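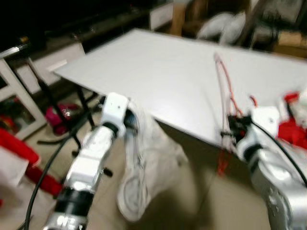
White sneaker, toe down, by the edge of the table.

About Truren

Truren is a soccer score prediction game. You guess the scores before kickoff, we add up the points, somebody wins the season. No money in, no money out. Been going a few years now and it keeps getting bigger, so we figured we should finally write this page properly. The old one was two lines and a broken link.

How it started

Lamisi Korletey used to run a predictions sheet at work. Paper, taped next to the microwave. Everybody wrote their scores in pen and people still tried to change them after the games. When the office moved she put the whole thing in a spreadsheet and emailed it around, and the emails got forwarded, and by the end of that season there were people playing that she had never met. One of them was Jarosław Ostrowski, who wrote to tell her the formula for away wins was wrong. It was. He fixed it and then he kept fixing things.

That spreadsheet is the ancestor of everything on this site. The tab names are still in the code in a couple places. "Sheet2_FINAL_new" is a real table in our database and we're scared to touch it.

What we do now

Main game runs August to May. Every round has 10 matches. We pick them, usually Monday night, and they go up for everyone by Tuesday lunch. Mix of the big leagues and smaller ones, plus a wildcard match which is normally something Jarosław found in a second division somewhere. Picks close Friday at 6 pm Eastern. Not 6:05. Please stop emailing about 6:05.

Points: exact score gets you 3. Right result, wrong score, gets you one. Anything else, nothing. We tried bonus points for goal difference one season and the complaints were endless, so that's gone. Penalties don't count, extra time does. If it's 1-1 after extra time then 1-1 is the score, doesn't matter who lifts the cup.

We have 1,196 registered players as of October. Plenty of those are folks who signed up, did two rounds and wandered off, which is fine, you can come back whenever. Your old points stay.

Private leagues

Make your own league for your family, your bar, your congregation, whoever. Limit is 30 players per league. It's a server thing, we'd like to raise it. League owners can remove players but can't edit picks, and niether can we once a round has closed. Comes up a lot. The answer is no.

Trinov

Trinov is our knockout cup. Starts after New Year, head to head, whoever scores more in the round goes through. Ties go to the player with more exact scores, then to whoever got their picks in first. Last year's final was settled on that second one and the loser still hasn't replied to our email. You're entered automatically if you've played the main game in the fall. Opt out in settings if cups aren't your thing.

The made-up teams

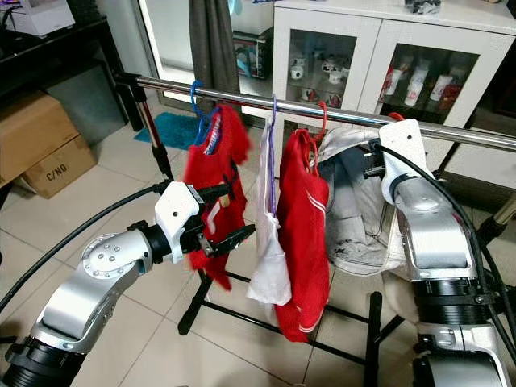
During the summer break there aren't enough matches to go around, so we run a simulated league with teams we invented ourselves. Quansah and Lomasa are the two everyone knows, and yes people have favorites, there's a Lomasa fan thread that is longer than the rules page. Every team needs a little color tag so you can find it on your phone without reading. Quansah is red with two white stripes, same idea as the sleeveless top on the red hanger on that drying rail. Lomasa is green. We're short on colors that look different from each other on a small screen, so if you have a good eye and spare time, write in.

Results come from a script that uses each team's form table and some plain luck. Nobody here sees them before you do, the script runs on a timer and we find out when you find out. Lamisi has finished bottom of the summer league more than once.

Tips and "sure things"

We don't sell tips. We don't have inside information. We get messages every week from people who've been shown a winning score in a dream, or whose uncle's pastor has called the final, and would we like to feature it. We would not, but you're very welcome to enter it as a pick like everybody else. Three points if it lands.

We also don't take ads from bookmakers. Been asked, said no, will keep saying no. If you see a gambling ad next to our name somewhere its a copy of the site and we want to hear about it.

Who pays for it

Mostly us. There's a supporter button on the account page. Covers the server in a good month. Supporters get a star by their name and thats all, no extra picks, no later deadline. Day jobs pay for the rest.

Who's who

Lamisi Korletey. Founder, match picks, rules, most of the email.
Jarosław Ostrowski. The site, the scoring script, wildcard matches.

Getting in touch

Use the contact form. We read everything, slower on weekends when games are on. For a scoring mistake give us your username, the round and the match, otherwise we just have to write back and ask. Password problems, try the reset link first and check spam.

New app version coming, hopefully before the cup draw. Dark mode is in it. Yes, we saw the thread.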